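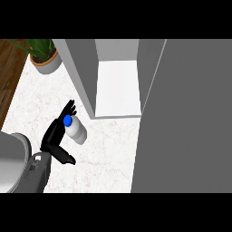
A small white bottle with a round blue lid on a white marble floor.

Care of Marble Floors in the Home
Prendholm Household Advice Service
Last reviewed: 2026-03-24

Marble is a soft, porous stone and is damaged by many products sold for general household use. Residents are advised to read the label of any cleaner before applying it to marble.

Routine cleaning
Sweep or dust mop the floor before any water is applied. Grit carried in on shoes is the most frequent cause of fine scratches. Wash with warm water and a small amount of pH-neutral stone cleaner, change the water when it becomes cloudy, and dry the floor with a soft cloth. Vacuum cleaners with a rotating brush should be used with the brush switched off.

Products to avoid
Vinegar, lemon juice, bathroom descalers and scouring powders must not be used. Acids leave dull marks, known as etching, which cannot be washed away.

Spills
Blot spills immediately with a paper towel, working from the outer edge inward. Do not wipe. Oil stains may be treated with a paste of baking soda and water, covered with plastic wrap and left for up to 9 hours. Test the paste first in a corner or beneath furniture.

Sealing
Place a few drops of water on the clean, dry floor. If the stone darkens within a few minutes, a new coat of sealer is needed. Follow the manufacturer's drying times and keep the room well ventilated.

Storage
Keep cleaners in their original containers, tightly closed and out of the reach of children. Bottles should not be left standing on the stone.

Text: Giorgia Marras. Technical review: Wim Kramer.
Related leaflets: Grout and Tile; Removing Candle Wax; Waxed Wood Floors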